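Dye notebook, November 29, 2024

Onion skins again, and what a yellow! Used the Dimbridge wool this time, 4 skeins, simmered with alum first and left in the pot overnight. The Pikton yarn took up far less colour, so I want to try it with a longer soak before giving up on it.

Lensa, the madder is in the blue tub, please don't tip it out! I kept the heat low for 20 minutes longer than last time and the red is so much warmer. Lovely stuff.

Still to do: rinse skein 3, label the walnut samples, order more alum (down to the last bag).

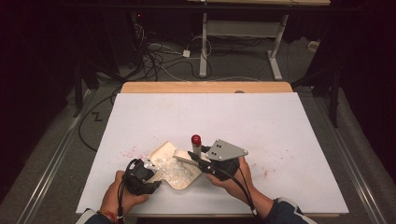

Diễm Quách
Workshop lead, natural dyes

Next up is weld, which I've been looking forward to all November. Bring your scraps of linen if you want them in the same pot.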